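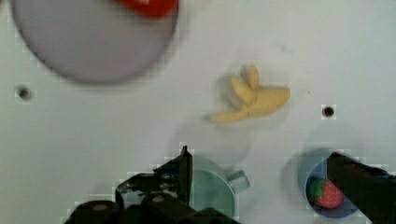

Wrist view: banana in the middle, strawberry in the blue cup.

Home | Data | Code | Club Wiki | Contact

We use cookies to remember your display settings. Accept | Decline

# Clokomley Toy Kitchen

Welcome to the first dataset from the Dauda student robotics club! We drove every run by hand, argued over every label, and had a great time doing it.

## What's inside

- 200 teleoperated episodes, each up to 54 seconds long
- wrist and overhead video, plus joint positions and gripper state
- one plain-English instruction per episode, such as "put the banana on the plate"

Fifty of the episodes are held out for testing. Please keep them out of your training mix – our leaderboard depends on it.

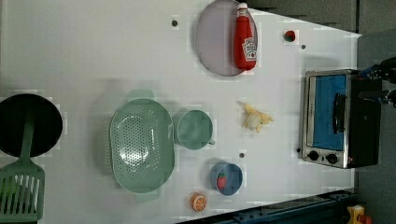
Overhead view of the table, with the toaster oven on the right.

## Collecting it

Four of us took turns as operator. The toys get moved between episodes, so don't count on fixed positions. The banana is our favorite: it's soft, it has peel flaps going every which way, and a grasp that looks great from overhead can look hopeless from the wrist.

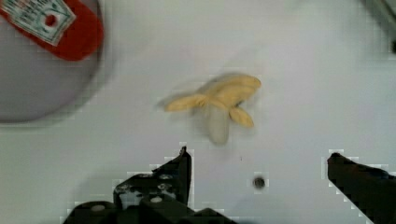 ## Known issues

- Fast arm moves blur the wrist video.
- Early episodes say "cup" where later ones say "bowl."

## Credits

Nkechi Onyeka wrote the Curker loader and fixed our timestamps (twice!). Bug reports are very welcome – open an issue with the episode number.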